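¿Adónde va el agua de los platos?

Cuando terminas de lavar un plato, todavía le queda agua pegada. Una parte forma gotas grandes y otra parte es una capa tan fina que casi no se ve. Para guardar el plato en el armario hay que quitar las dos.

Las gotas grandes se van solas si las dejas caer. La gravedad tira de ellas hacia abajo. En un plato inclinado resbalan hasta el borde y caen. En un plato tumbado boca arriba se juntan en el centro y ahí se quedan.

La capa fina desaparece de otra manera: se evapora. El agua se convierte poco a poco en vapor, que es un gas, y se mezcla con el aire. Para eso el aire tiene que llegar a todas partes, también por debajo. Por eso los escurreplatos se hacen con varillas separadas. El agua cae entre ellas y el aire pasa.

Algunos escurreplatos se ponen encima del fregadero y otros van dentro de un cajón, con varillas de pie que sujetan los platos.

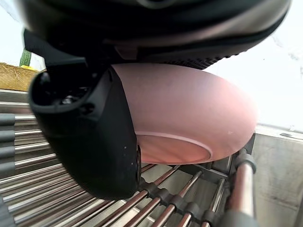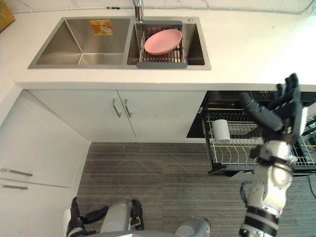
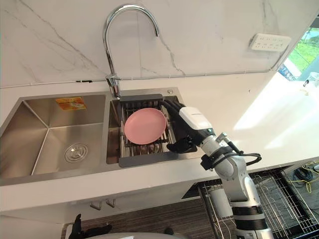
Vajilla de color rosa y escurridor de varillas, en las cuatro fotos.
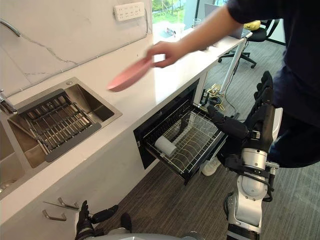
Tsion Habte escribe: En mi casa ponemos los cuencos boca abajo y algunos siguen mojados por la mañana. Es por el anillo de la base. Al darle la vuelta al cuenco, el anillo queda arriba y guarda un charquito. Yo lo seco con la punta del paño. También he visto que en mayo se seca todo antes que en noviembre.

Lo del anillo se puede comprobar con una cucharadita de agua. Lo de mayo también tiene explicación: el aire templado admite más vapor que el aire frío, y el agua se evapora más deprisa.

Prueba tú

Moja dos platos iguales de plástico. Deja uno tumbado sobre la mesa y apoya el otro de pie en un escurreplatos. Tócalos cada media hora y apunta cuál se seca primero.

Palabras nuevas

Evaporarse: pasar de líquido a gas.
Escurrir: dejar que caiga el agua que sobra.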